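Teaching by Showing: Notes for Unit 4
Introduction to Robot Programming, Astedton evening program
Handout revised October 18, 2022

Read these before the lab. They cover the same ground as the lecture, minus the part where the projector died, and with the kitchen example worked through properly.

1. Why show it at all

Suppose you want a robot arm to put a plate in a rack. You could write down every joint angle, and in the first half of the course you did, and your lab reports suggest you didn't enjoy it. Or you can do the task yourself while the robot's software takes notes. The second way is called learning from demonstration. The recording is a demonstration, the person making it is the demonstrator, and the program that tries to copy the behavior is the policy. You will be asked for these words on the midterm, and "the robot brain thing" will not get full credit again this year.

A demonstration is a list of pairs. On one side is what the robot could sense at that moment: camera views, joint positions, whether the gripper was open. On the other is what the demonstrator told it to do next. Training means finding a policy that gives similar commands when it senses similar things. The word "similar" is carrying a great deal of weight there, and we'll spend most of Unit 5 finding out how much.

2. By hand, or from a chair

There are two ways of showing that matter for us.

Guiding by hand (kinesthetic teaching). You switch the arm into a mode where its motors only hold up its own weight, take hold of it near the wrist, and walk it through the job. You feel the contact when the gripper touches the table, so your motions tend to be gentle. The drawbacks show up in the cameras. Your hands and sleeves are in every view, and on the day the policy runs alone, they aren't. A policy can come to depend on a sleeve. One of ours did, two years ago, and it did very nice work for as long as somebody stood next to it in plaid.

Remote control (teleoperation). You move a controller and the arm follows. The controller might be a gamepad, a tracked handle, or a small copy of the arm. The cameras see only what the policy will see later. The price is that most setups give you no sense of touch, and first-time operators push on things much harder than they think they do. Expect to be bad at it for the first hour. Everyone is, including the people who came in announcing how many video games they play.

Remote control has one more advantage for a class with more students than arms: the thing you're controlling doesn't have to be real. We use a simulator called Twal. It has its faults, but a dropped plate costs nothing and there is no sweeping.

3. The sink task

The lab exercise takes place in a Twal kitchen. The starting instruction is "move the strawberry onto the drainboard." It's one sentence, and students usually guess it will take ten minutes. Look over the layout before deciding how you'd approach it. 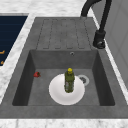
Figure 4.1. Sink basin in simulation, with a strawberry, a plate and a bottle standing on the plate. The drainboard is the grooved section behind the basin.

Start with the walls. The strawberry lies near the left side of the basin, and a gripper that comes down wide open needs room on both sides of whatever it's after. Come in with the fingers lined up the wrong way and one of them meets the wall. Turn the wrist first, while you're still above the rim, then go down. Operators who turn at the bottom get a demonstration full of small panicked corrections, and the policy will learn the panic along with everything else.

Next, the way out. The strawberry has to clear the rim before it travels back toward the drainboard. The tempting path is a diagonal, since it looks efficient from the operator's chair. Lift straight up, then move back, then lower. Three dull motions are easier to learn than one elegant one.

Then there is the bottle, which your instruction doesn't mention and which you would be wise to think about anyway. It's standing upright, it's tall, and your forearm links are wider than the gripper you're staring at. Plan for the whole arm. The faucet at the right rear deserves the same respect, particularly in the second exercise, where the instruction becomes "move the bottle onto the drainboard" and the plate has to stay where it is.

4. What makes a good recording

A good demonstration is boring to watch. Keep a steady speed. If you need to think, think before you press record; a policy that sees you hover motionless over a strawberry for several seconds may conclude that hovering is part of the job, and then hover forever.

Be consistent about choices that don't matter. If you sometimes go around an obstacle on the left and sometimes on the right, a simple policy may average the two and go through the middle.

Be varied about things that will vary. Twal shifts the starting positions a little on each reset. Let it. Do not keep hitting reset until the strawberry lands in your favorite spot. We can see the reset log.

Keep some recoveries. If a grasp slips and you go back for it calmly, save the episode and mark it "recovered." Without any of these, the policy has never seen a mistake and has no idea what to do after its first one, which will come early.

5. How many is enough

Each pair of students records 60 episodes of the first exercise. Last year's class turned in 686 usable ones between them, out of a pile that was a good deal larger before we took out the ones with nobody at the controls. For comparison, the shared set from the Lulbridge section has 400 episodes of the bottle exercise, recorded by two patient people, and policies trained on it did better than ours on that exercise. Draw your own conclusions about patience.

6. To hand in

Your episodes, in the Cokuseck folder for your section, with failures left in and labeled.

One page on the path you chose and why. Include a sketch of the wrist angle at the grasp. Stick figures are fine.

The success rate of your trained policy over 72 test resets, reported as it came out. A low number with a sensible explanation earns more than a high number that we can't reproduce.

Controllers go back on the charging shelf when you leave. The reading for Unit 5 is the chapter on compounding errors, and the first set of problems at the end of it is due in December with the project plan.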